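Wanted: two movie nerds who can write
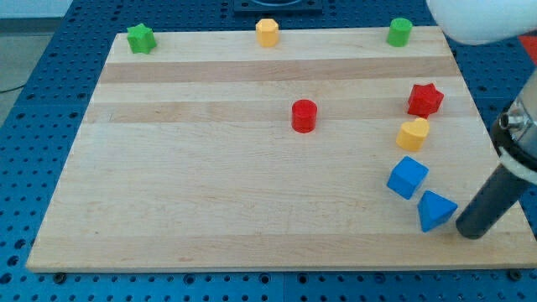
Issue 25

I run Pallumura, a little film zine with 1,708 subscribers (hi, Mom!), and I need two new reviewers by August. Westerns, creature features, weepy romances, whatever you love, as long as you can tell me why in around 600 words. Spoilers go at the bottom, please!

The pay is small but real, and I cover your ticket. Grażyna Ziółkowski edits everything and she's very kind about commas. You don't need clips or a film degree (I sure don't have one).

Send me a review of the last movie you argued about, plus one you've changed your mind on. Mail it to Morenike Adeyemi, that's me, care of Pallumura, Berkholm.

25 shares
2 comments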